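Início | Edições | Autores | Contato

4.2 Nomear o cinzento

Dos 159 participantes, 95 chamaram «cinza» à amostra mais escura e 27 preferiram «chumbo» – palavra que nenhum deles, admitiram depois, usaria para comprar uma camisa. Dogbe atribui a dispersão ao cansaço; Ait Brahim, ao catálogo Felent, cujos redatores são pagos, ao que parece, por adjetivo. A Figura 3 mostra um gradiente contínuo, mais claro no topo.

Figura 3. Gradiente de cinzentos, sem divisões marcadas.

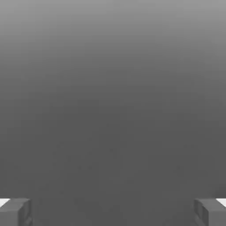 Quanto aos restantes, deram respostas mais longas do que a ficha previa, e a codificação ficou a cargo de Galanis, que não voltou a oferecer-se.

Artigos relacionados
Os azuis de Kondside
Léxico têxtil em Vundau
Ventura: o bege e os seus defensores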